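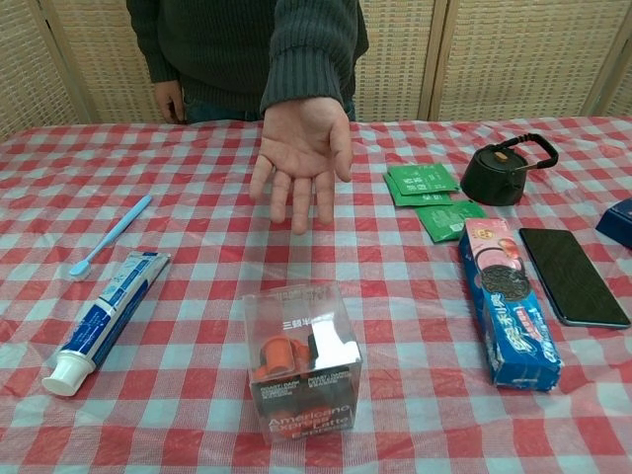
3 min read

A student team at Brestollow has finished the data collection stage of its tabletop sorting project, Tosa, and will begin training on the full set in May. The project runs within the college's automation club and uses a two-finger arm built by earlier members. Its aim is to have the arm pick a named household item from a mixed table and place it in a tray.

The training material consists of chest-camera recordings of people handling everyday goods. A member stands at a table, a spoken prompt names an item, and the member reaches for it, lifts it and sets it down elsewhere. Each recording is then cut into short clips and labelled with the item, the hand used and the moment of contact. The set now holds 76 recordings.

Team lead Jinfeng Yu said the items were chosen for the trouble they cause. A toothbrush is thin and lies almost flat on the cloth. A toothpaste tube is soft, so the grip point matters. Tea sachets overlap, and the software has to decide where one ends and the next begins. A clear plastic box lets the tablecloth show through its sides, and the first version of the detector regularly drew its outline around the contents and left out the box. A teapot with a tall arched handle offers a good place to grip, but only from certain angles. A phone with its screen off is dark, glossy and thin, and was the item most often missed in early tests.

The choice of a checked tablecloth was also deliberate. On a plain grey surface the detector found item edges without difficulty, and the results said little about how it would do in a kitchen. Red and white squares put a strong edge every few centimetres in all directions. Scores fell sharply when the cloth was introduced and have since recovered in part. The team has kept a smaller plain-surface set for comparison.

Labelling is done in Zinalik, an annotation tool written by a former club member and maintained by the current group. It plays each clip at reduced speed and lets two people label the same clip separately. Where their contact times differ by more than 2 frames, the clip goes back for a third reading. According to Yu, most disagreements concern the open hand: a palm held over the table may be the start of a reach, the end of one, or a pause between two, and the labellers had been treating these in different ways. The written rules were changed so that a reach begins only when the hand moves steadily towards a single item. Clips labelled under the old rule have been checked again.

Packaging with printed text caused a separate problem. Several of the items carry Chinese lettering, some carry English, and the small print is rarely sharp at chest distance. The team tried reading the text to help name the items but dropped this after a short trial. The model now works from shape, size and colour, with lettering treated as surface pattern.

The arm itself has had few changes this term. Its finger pads were replaced with a softer material after the old ones slid off cardboard, and the wrist joint was refitted to remove play. Control software is unchanged from last year's entry. The club considered a suction cup for flat items and decided against it on grounds of weight.

Training will run on a shared machine at the college, which the club can use overnight. A first pass on part of the set has been completed. In that test the arm was given items singly and then in groups of up to 7, with success counted only when the correct item reached the tray without another being moved. The team's target for the full model is 80 per cent under the same rule. It has not published figures for the first pass, saying the table layouts were too few to be useful.

The finished system will be entered in the Villca student handling contest, in the household class. Entrants in that class do not know the table layout in advance and may not adjust their software between rounds. The organisers supply the table, cloth and items, though teams are told the general types of goods to expect. Each team must also submit a written account of how its training data was gathered and labelled.

Yu said the remaining work before the contest is mainly on the sachets. The arm can pick up a single one from the cloth, but with a pile it tends to take the top two together. A revised approach angle is being tried. The club meets at 6 pm in the ground-floor workshop, and students who want to help with labelling can join without previous experience.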